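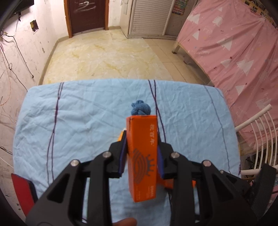

Ballholm Table Cloth, Light Blue

Product details

The Ballholm cloth is made for the kitchen table which is used every day. We weave it from cotton with a small part of linen, so it lies flat soon after you take it out of the package. The color is dyed in the yarn and stays the same on both sides.

Size: 140 x 200 cm
Weight: 1,000 g
Hem: 3 cm, sewn double
Also available in: sand, dark green, white

Which size do I need?

Measure your table and add 20 cm on each side. For a table with six seats, the 200 cm length is usually correct. If you like the cloth to hang lower, please write to Silvana Rocha in our order office, and she will check if we can cut to your measure. Cut cloths need 14 working days and cannot be returned.

Washing and care

Wash at 40 degrees with similar colors. In the first wash the cloth can shrink up to 3 percent, this is already included in the size above. Please do not use bleach. Iron it from the back side while it is still a little damp. For wax from candles, let it become hard, lift it with a spoon and then wash as normal.

Delivery

Orders received before noon leave our Plostwood store the same day. In August the sewing room is closed, and during this month we send only the standard sizes.

Matching items: Ballholm napkins (set of four), Sirken table runner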